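How to unpack and lay out an Arkier seat kit

The Arkier seat comes to us as a shell, a base and a lot of small parts. Most of the time lost on a build goes on looking for something that was put down in the wrong place, so it pays to set out the work area before anything is opened. These are the steps we use in the Jiletora workshop. They were first written up by Saqib Zaidi and have been changed a few times since.

What you need

The kit, with its parts list
A two-tier shelf at about waist height
A set of shallow black trays
A white plastic tote bin, big enough for the seat base
Flattened cardboard to line the bin
A marker pen and a roll of masking tape

Setting out the shelf

1. Clear the shelf and wipe both levels. The yellow one by the carpeted area is the best choice, as dark parts show up well against it.

2. Put the trays along the top in a row, all pointing the same way, with a hand's width between them. The notched ends should line up. Trays that face different ways get knocked when you reach past them.

3. Put the small parts on the lower level. They can stay loose at this stage. Sorting them before the parts list has been checked usually means sorting them again.

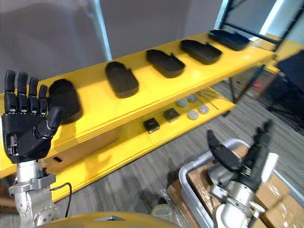
4. Go through the parts list and mark off each line as you find the item. If something is missing, write the line number on a strip of tape and stick it to the front of the shelf. Sieglinde Lindemann orders spares on a Thursday, so give her the numbers before then.

5. Keep spares from earlier kits off this shelf. Stankevičius fixings look very like the Arkier ones – the thread is different, and they will go in far enough to jam.

Unpacking the seat

6. Line the tote bin with cardboard, laid flat. One layer is enough for the base. Stand the bin on the floor with enough room to get at both sides.

7. Take the wrap off the seat parts and open it out on the floor with the bin on top. It creases and slides a bit, but it keeps the carpet clean and catches any screw that drops.

8. Lay the base on the cardboard. Check that nothing is caught underneath it.

9. Lift the seat back with a grip on each side, low down near the padded sections. The shell is glossy and marks easily, so keep tools away from the face. Hold it upright over the bin, bring it down slowly, and keep any straps or buckles clear of the lower edge.

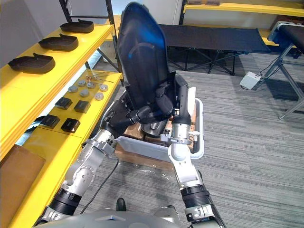
Before you start the build

Look over the shell under a good light. Small scuffs can be polished out with Peltside cream, but cracks near the bracket hardware can't be repaired and the part has to go back. Keep the wrap and the cardboard until the seat has been passed.

Allow up to 3 hours for a first kit, including the checking.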